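The 89 per cent question

When a robotics group claims its machine can manage a stranger's kitchen, the first thing I want to know is who picked the kitchen. I put this to the lead researcher on the Jatari project at Femovside, over a coffee that went cold while we argued.

"We picked it," she said. "I won't pretend we drew it out of a hat."

Jatari is a training method for household robot arms. The usual recipe is to have people steer the arms through a chore over and over, then train a model to copy them. Femovside's twist is in what gets kept. The group recorded 3,000 steered runs of stovetop chores, then had the model flag the moments where the human operator hesitated or backed up. Those moments are weighted more heavily in training. The smooth stretches count for less.

"A clean run teaches the arm what to do when everything is fine," she said. "The fumbles are where a person shows you how to recover."

It's an appealing idea, and I told her I distrusted it for that reason. How does the software know a hesitation from an operator scratching his nose? She laughed, then conceded the point faster than I expected. "It doesn't, always. We checked a slice of them by hand and some were plainly junk. We left them in. Taking them out by hand would have made the numbers prettier and the method useless to anyone else."

The numbers are pretty enough. The paper's headline figure is 89 per cent success on moving small cookware, against a much weaker baseline trained on the same recordings with no weighting. I asked what counted as success. The pan has to end up at its target, upright, within a time limit. Spills, it emerged after some prodding, were logged separately and don't touch the headline.

"That's a fair criticism," she said. "A reviewer made it too."

So a pan could arrive late in the evening of its contents, so to speak, and still be scored a win?

"In principle, yes. The spill table is in the appendix." She paused. "I'd have put it up front. I was outvoted."

There is also the matter of the baseline. A rival lab, Vuvar, published a comparable method last September, and the Jatari paper doesn't test against it. Her explanation is that Vuvar's code wasn't available when the trials were run. It is now. She says the comparison is under way and declined to tell me how it's going.

The trials were run in 25 kitchens, all in the same city and most of them rentals. The team left counters and stovetops as cluttered as they liked, within limits she found hard to pin down. 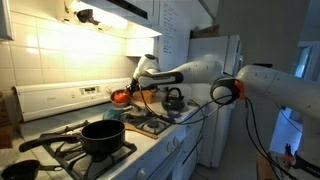

An arm holds a small pan over the back of a gas stove during the Jatari work.

I pressed her on the stoves. Gas burners with cast-iron grates, she said, are harder than a flat glass top, where a pan can be set down a little off and nothing much happens. On a grate it may tip. I asked whether the results were broken out by stove type. They weren't. "They should be," she said, and wrote something down.

What about a kitchen with a toddler in it, or a dog? No trials. An operator stood by with a stop button every time, and the paper says so in one line of small type. The hardware budget, by way of Nasution, the project's funder, runs until September, and nobody has promised another round.

I came away liking the researcher more than the result. The weighting trick may well be sound — I couldn't find the hole in it, and I looked. But a figure that leaves out spills, and skips the one competitor worth beating, isn't something I'd want on a brochure. I asked whether she would let the system handle a hot pan in her own home.

"With me standing there?" she said. "Sure. I'd keep my hand on the button."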